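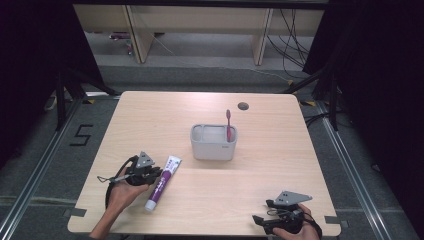

Fig. 4. Head view at the start of the toothbrush task. Holder with brush upright, toothpaste tube at lower left, a handheld gripper in each hand.

4.2 Segmenting the two-handed recordings

All episodes for the bathroom set were recorded at the Clarncombe site with the paired handheld grippers and the head camera. The layout in Fig. 4 is typical of how an episode opens: both grippers low in the view, tube lying at an angle, holder near the middle of the table. The planner does not see the raw video. It sees a list of segments, each with a hand label (left, right, both), a target object and a start and end index. Getting from one to the other is the job of Stekitora, our segmenter, and most of the trouble in this project came from there.

First version was simple. Cut wherever gripper opening speed crosses zero and stays there. Works fine with one hand. With two it breaks up badly, as one hand often idles with small finger movements while the other does the work, and every twitch became a boundary. On the 643 episodes in the bathroom set the old rule gave long strings of tiny segments, many of them shorter than the grasp they were meant to hold. Sutrisno Ong suggested running the two hands as separate tracks and only merging when both point at the same object. This is what we use now.

The merge test needs an object position. We take it from Dradora, which runs on the head view only and returns a mask and a rough table-plane pose for each named object. No wrist views at this stage. Two things matter here. The holder is light grey on a pale top, so contrast is low and the mask edge wanders; we therefore smooth its pose over 12 frames before it is used for anything. The toothbrush is pink and gives a clean mask above the rim, but the part inside the holder is hidden, so pose is fitted from the visible part and the length is taken from the object file. Fitting without the length prior gave a brush which floated.

The tube is harder than it looks. Its two ends are quite different, a flat crimp and a screw cap, and the planner must know which is which, otherwise the left hand is sent to the wrong end. An early release treated it as a symmetric bar and the heading flipped by half a turn between frames. We added an end classifier, trained on 3822 hand-marked crops, and keep the last confident heading when the fingers cover one end. When both ends are covered the heading is frozen and the segment gets flagged. Flagged segments are kept for perception training but dropped for policy training.

Table frame. Poses are expressed relative to the tabletop corners, not the camera, as the head moves all the time. Corner fitting is done per frame on the rounded outline of the top, with the straight sides extended until they cross. The forearms and grippers hide part of the near edge for long stretches so the fit is weighted towards the far edge and the two sides. Leszek Kalinowski tried using the cable hole at the back right as a fifth point. It helps with the sign of the rotation and costs nothing, so it stayed in, but it is small and dark and the detector loses it whenever the head turns far to the left.

Time alignment is the remaining weak spot. Gripper logs and video have separate clocks. We line them up once per episode by matching the first large change in finger opening to the same change in the video, and assume no drift after that. For short episodes this is good enough. For longer ones teh offset grows and late boundaries land a few frames early, which shows up in replay as a hand that opens before it has arrived. A per-segment realignment is written but not yet tested on the full set.

After the changes, 551 episodes pass all checks and go through to the planner, Tiêu. Of the rest, most fail on the table frame and not on the hands. We did not try to repair these by hand. Thresholds were set in May on a small held-out batch and have not been touched since, results in Sect. 5 all use the same values. Tiêu itself treats a "both" segment as a hard constraint, ie. neither arm may begin its next move until the shared one has ended. This is slower then it needs to be. A softer rule is discussed in Sect. 6.

Last updated: May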